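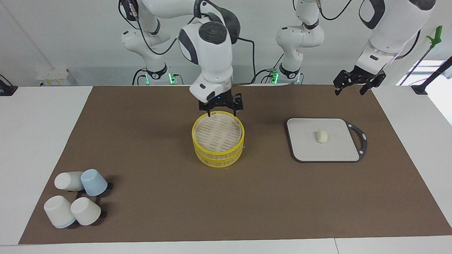
트렌델비 시리즈, 꼭 1권부터 읽어야 할까요? (4권 스포 조심해 주세요)

읽는 시간 9분 | 댓글 11 | 공유 23
인쇄하기 | 이메일로 보내기

**비오는날추리**
안녕하세요, 늘 눈팅만 하다가 처음으로 글을 올려 봅니다. 제가 원래 추리소설을 그렇게 많이 읽는 편은 아니고 일 년에 대여섯 권 정도인데요, 지난달에 동네 도서관 신간 코너에서 트렌델비 시리즈 4권을 아무 생각 없이 집어 왔다가 이틀 만에 다 읽어 버렸어요. 표지에 시리즈 번호가 너무 작게 적혀 있어서 다 읽고 나서야 이게 네 번째 이야기라는 걸 알았지 뭐예요 ㅠㅠ

항구 마을에서 등대 관리소 직원이 사라지고, 퇴직한 검시관이 마지못해 끌려 나오는 그 이야기 맞습니다. 저는 사건보다도 검시관이 혼자 사는 집의 분위기, 여동생이랑 전화로 티격태격하는 장면 같은 게 너무 좋았어요. 그런데 읽다 보니까 중간중간 "드리덴에서 있었던 일"이라는 말이 계속 나오더라고요. 다들 그 얘기만 나오면 입을 다물고요. 앞 권에 나오는 사건 같은데, 이미 4권에서 어느 정도 짐작을 해 버린 상태에서 1권으로 돌아가도 재미가 있을지 모르겠어요. 아니면 그냥 5권이 나오기를 기다리는 게 나을까요? 먼저 읽으신 분들의 친절한 조언을 부탁드립니다. 범인 이야기는 가려 주시면 감사하겠습니다!

**책장정리중**
어서 오세요! 처음 글 쓰셨다니 반가워서 길게 답 달아 봅니다. 저는 무조건 1권부터 가시라고 말씀드리고 싶어요. 이 시리즈는 사건 하나하나는 그 권에서 깔끔하게 끝나는데, 검시관하고 마을 사람들 사이의 관계가 권마다 아주 조금씩 움직이거든요. 1권에서는 빵집 주인이 검시관한테 인사도 안 하는데 4권에서는 가게 열쇠를 맡기잖아요(이 정도는 스포 아니겠지요?). 그게 저절로 된 게 아니라는 걸 알고 보면 열쇠를 건네는 그 짧은 장면이 참 뭉클합니다.

드리덴 얘기는 걱정 안 하셔도 돼요. 4권만 읽고 짐작하신 내용이 뭔지는 모르겠지만, 아마 절반쯤만 맞으실 거예요. 저도 2권까지 읽고 다 안다고 생각했다가 3권에서 크게 한 방 먹었답니다.

**안개주의보**
저는 생각이 좀 달라요. 윗분 말씀도 이해는 하는데, 1권은 냉정하게 말해서 시리즈 중에 제일 약합니다. 앞부분 백 쪽 가까이가 마을 소개예요. 누가 어느 집에 살고, 방파제가 언제 무너졌고, 교회 종이 왜 안 울리는지. 저는 1권으로 시작했다가 두 번을 덮었고, 친구가 2권을 빌려준 덕에 겨우 이 시리즈에 붙었어요. 이미 4권을 재미있게 읽으신 분이라면 2권으로 가셔서 맛을 좀 더 보신 다음에 1권을 읽는 순서를 권하고 싶습니다. 2권은 23장 마지막 두 쪽만으로도 책값을 합니다. 어두운 계단을 내려가는 대목인데, 저는 밤 11시에 읽다가 거실 불을 다 켰어요.

**책장정리중**
@안개주의보 1권이 느리다는 건 저도 인정해요. 그런데 그 느린 부분에 나오는 교회 종이 3권에서 어떻게 쓰이는지 생각해 보시면... 그걸 지루하다고만 하기에는 좀 아깝지 않나요? 저는 3권을 덮고 나서 1권을 다시 꺼내 종 나오는 페이지마다 포스트잇을 붙였어요. 식구들이 무슨 시험 보냐고 하더라고요 ㅎㅎ

**안개주의보**
@책장정리중 종 얘기는 훌륭하지요. 다만 두 권 뒤에 가서 빛을 보는 복선 때문에 처음 온 독자가 나가떨어지면 그건 작가 손해 아닐까요. 첫 권은 첫 권대로 독자를 잡아야 한다고 봅니다. 저처럼 성질 급한 사람도 독자니까요. 그래도 포스트잇까지 붙이셨다니 그 정성에는 고개를 숙입니다.

**할미꽃독서회**
젊은 분들 이야기에 끼어들어도 될지 모르겠네요. 나는 이 시리즈를 큰 글자로 읽습니다. 눈이 침침해서 종이책은 이제 오래 못 봐요. 딸아이가 그라모프(Gramow) 앱을 깔아 줘서 글자를 큼직하게 해 놓고 보는데, 1권부터 4권까지 다 들어 있어서 차례대로 읽었답니다. 나한테는 1권이 제일 좋았어요. 마을 소개가 길다고들 하시는데, 나는 그 길을 같이 걸어 다니는 기분이 들어서 일부러 천천히 읽었습니다. 생선 창고 뒷길로 해서 우체국까지 가는 대목은 우리 친정 동네랑 똑 닮아서 한참을 생각에 잠겨 있었지요.

범인은 한 번도 못 맞혔어요. 못 맞혀도 재미가 있으니 잘 쓴 책이 아니겠습니까. 글 쓰신 분도 너무 순서 걱정 마시고 마음 가는 대로 읽으세요. 그래도 굳이 묻는다면 나는 1권 편입니다.

**오타사냥꾼**
순서도 순서인데 판본도 확인하셔야 해요! 오스터만 출판사에서 나온 1권은 초판하고 개정판이 꽤 다릅니다. 초판은 번역이 좀 딱딱하고, 무엇보다 검시관 여동생이 어떤 장에서는 존댓말을 쓰고 어떤 장에서는 반말을 써요. 저는 이게 무슨 단서인 줄 알고 한참을 메모하면서 읽었습니다. 자매 사이에 뭔가 비밀이 있구나, 전화 거는 사람이 가짜구나, 하면서요. 단서가 아니라 그냥 교정 실수였어요 ㅠㅠ 개정판에서는 쭉 반말로 통일되었고, 그 덕에 두 사람 대화가 훨씬 살아납니다.

쪽수로 구별하시면 쉬워요. 개정판이 306쪽입니다. 중고로 사실 때는 판매자분께 마지막 쪽 번호를 물어보세요. 표지는 두 판이 거의 똑같아서 사진만 보고는 저도 매번 헷갈립니다.

**비오는날추리**
우와, 하루 사이에 이렇게 많은 댓글이! 다들 정말 감사합니다. @오타사냥꾼 님, 도서관에 있는 1권이 어느 판인지 보러 가야겠어요. 저도 아마 존댓말 나오면 가짜 여동생을 의심했을 것 같아요 ㅋㅋ @할미꽃독서회 님 말씀 읽고 생선 창고 뒷길이 궁금해졌습니다. 4권에도 그 길이 잠깐 나오는데 저는 그냥 지나쳤거든요.

그런데 하나만 더 여쭤볼게요. 4권 결말에서 검시관이 편지를 안 뜯고 서랍에 넣잖아요. 이게 앞 권을 읽은 분들한테는 말이 되는 행동인가요? 저는 좀 답답했어요. 저 같으면 그 자리에서 뜯었을 텐데요.

**안개주의보**
편지 얘기가 나왔으니 한마디 더 하겠습니다. 저는 앞 권을 다 읽고도 답답했어요. 사건의 마지막 조각이 그 편지에 있을 게 뻔한데 그걸 안 보여 주고 끝내는 건 추리소설로서 반칙에 가깝다고 생각합니다. 여운이라는 말로 덮기에는 앞에서 뿌려 놓은 게 너무 많았어요. 배표는 누가 끊었는지, 관리소 시계는 왜 늦었는지. 시계 문제는 제가 두 번을 읽어도 답이 안 나옵니다.

**책장정리중**
@안개주의보 시계는 답이 있어요! 시계를 맞추는 사람이 누구인지 앞쪽에 지나가듯이 나옵니다. 빨래 걷는 장면 바로 다음이에요. 더 말하면 스포라서 여기까지만 할게요.

그리고 편지는... 저는 안 뜯는 게 맞다고 봐요. 검시관이 평생 남의 마지막을 열어 보면서 산 사람이잖아요. 그런 사람이 처음으로 열지 않기로 한 거니까, 저는 그 서랍 닫는 소리가 4권 전체에서 제일 좋았습니다. 물론 궁금하기는 저도 마찬가지예요. 5권 첫 장에서 뜯어 주면 절이라도 할 겁니다.

**안개주의보**
빨래 장면 다시 찾아보고 왔습니다. 시계 건은 제가 졌네요. 그 한 줄을 두 번이나 읽고도 놓쳤다니 부끄럽습니다. 하지만 편지는 양보 못 해요. 열어 보지 않는 마음을 그리고 싶었으면 사건하고 상관없는 편지였어야지요. 독자한테는 답을 줘 놓고 검시관만 안 보는 방법도 있었을 테고요.

**주말에만읽음**
조용히 읽다가 댓글 남겨요. 저는 3권 → 1권 → 4권 → 2권이라는 엉망진창 순서로 읽은 사람입니다(도서관 예약이 그렇게 들어왔어요). 그런데도 재미있었어요! 오히려 3권에서 드리덴 일을 먼저 알고 1권을 읽으니까, 검시관이 드리덴행 기차 시간표를 보다가 그냥 접는 장면이 그렇게 짠할 수가 없더라고요. 모르고 읽었으면 시간표를 왜 보나 하고 넘겼을 거예요. 그러니 이미 4권을 읽으신 게 꼭 손해는 아니라고 말씀드리고 싶었어요.

한 가지만 조심하시라면, 2권과 3권은 되도록 붙여서 읽으세요. 저는 그 사이가 너무 벌어져서 3권의 우체국장이 2권의 그 우체국장인 줄도 몰랐어요. 이름 대신 별명으로만 부르는 인물이 많아서 시간이 지나면 금방 섞입니다. 저는 지금 인물표를 냉장고에 붙여 놓고 두 번째로 읽는 중이에요.

그리고 편지 얘기는 저도 책장정리중 님 쪽에 가까운데, 안개주의보 님 말씀도 읽다 보니 고개가 끄덕여져서 이제 잘 모르겠네요. 다음 주에 4권 차례가 돌아오니 그때 다시 생각해 볼게요.

**비오는날추리**
월요일에 도서관 다녀왔습니다! 1권 개정판이 있었어요. 마지막 쪽 번호부터 확인하는 저를 사서 선생님이 좀 이상하게 보시더라고요 ㅎㅎ 2권은 대출 중이라 예약을 걸어 두었고, 1권은 어젯밤부터 시작해서 지금 방파제 무너진 이야기를 읽고 있어요. 안개주의보 님 말씀대로 느리긴 정말 느린데, 빵집 주인이 인사를 안 받고 문을 닫는 장면에서 혼자 "아이고, 나중에 열쇠 주실 분이!" 하고 소리를 냈답니다. 교회 종도 벌써 두 번 나왔어요. 일단 포스트잇 붙여 두었습니다. 다 읽으면 이 글에 이어서 감상 남길게요.

인쇄하기 | 이메일로 보내기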